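How to hang a postcard wall without wrecking the cards

By Marwa Younis
February

Print this page | E-mail to a friend

I've been meaning to write this up ever since my show at the Shehata gallery in Flandholm, where I put up 265 old postcards in one long grid and got asked about the method more often than about the art (fine by me, I love talking about method!).

First, lay everything out on the floor. All of it, even if you have to shove the sofa into the hall. I shuffle for a whole evening, take a snap on my phone, go to bed and look again in the morning with a cup of tea. I always end up moving the seaside ones.

Next, forget glue and forget sticky tack, which leaves greasy spots on old card. I use clear photo corners stuck to strips of acid-free mount board, so the card itself never touches anything sticky. Cut the strips to hold 6 cards each, with a finger's width between them. Any longer and they start to bow in the middle.

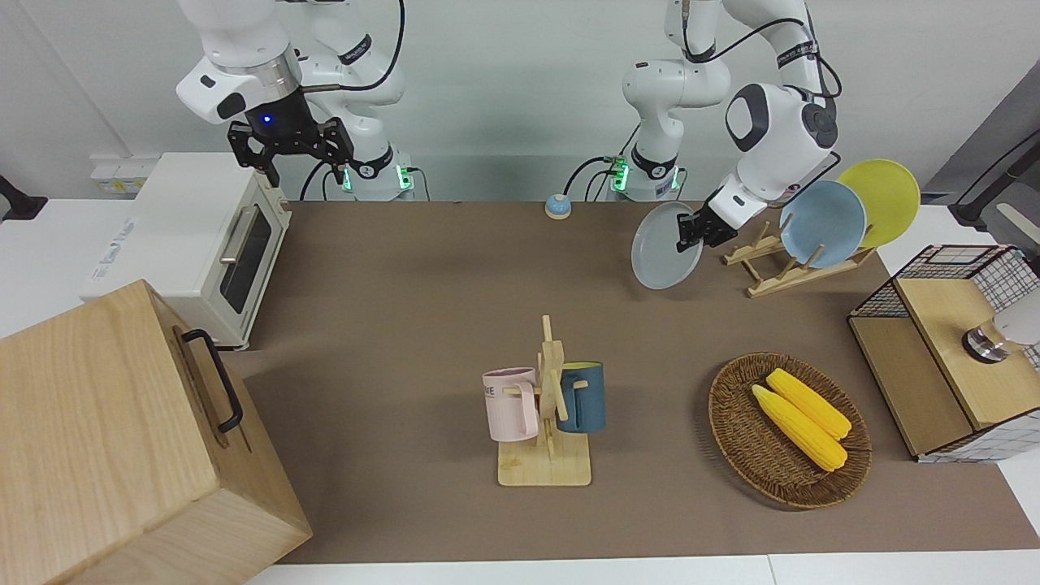 Then number the back of every strip in soft pencil and draw a quick map of the wall to match. I skipped the map once and spent a very long night on a stepladder with Nawal Gaber reading postmarks out to me from below.

Now the wall. Find your middle line, mark it faintly with a spirit level and a pencil, and hang the centre row first. Work up, then down. I fix the strips with small brass pins through the board, one at each end, pushed in at a slight downward angle – if your walls are hard plaster you'll want a little hammer and some patience.

Keep the whole lot out of direct sun. Cheap inks from the sixties go pink very quickly, and I've a sad row from Calum that shows it.

If you want people to see the backs too, hang a few strips from thread so they can be turned. I did 40 cards that way and they got handled constantly, so pick ones you don't mind getting a bit dog-eared. Slip the precious ones into polyester sleeves first, and check the thread every couple of days.

Contact | © Marwa Younis | Back to top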